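Robot Manipulation Lab, Unit 2: Comparing Parallel Grippers
Instructor: Kai Hellwig. Bench notes: Zakhar Demchenko.
Revised 2021-11-28

Scope
The unit compares two hand-held grippers, the Hornside and the Skevis, on rigid tableware. Both close by a linkage and keep the finger pads parallel. The Plurnano controller logs finger opening and camera frames at each trial.

Terms
Opening: distance between pad faces, measured at the pad center.
Approach: motion of the tool before first contact.
Slip: any motion of the object relative to the pads after closing.

Procedure
1. Zero the opening with the fingers fully closed.
2. Place the object in its start position and record the setup.
3. Approach with the fingers open. Close, lift, hold and set down.
4. Mark the trial as held, slipped or missed. A trial in which the object touches the fixture counts as missed.
5. Change grippers only after a full block of trials.

Data
The August set holds 1054 trials. Use the first 1000 for the comparison and leave the rest for checking your scripts. Report the two grippers separately — pooled rates hide the differences in pad wear.

Sources of error
Curved, glossy rims give a small contact area, and reflections from a metallic edge can upset edge detection in the wrist camera. The fingers also block part of the view during the final approach. Ruppert's method of estimating the grasp point from earlier frames is allowed, but state the frame used.

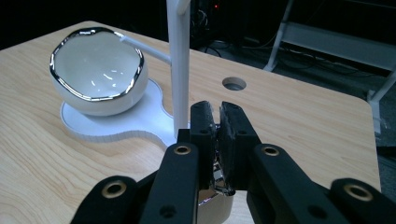 Submit the trial table and one plot of opening against time for each gripper. Label the axes in millimeters and seconds.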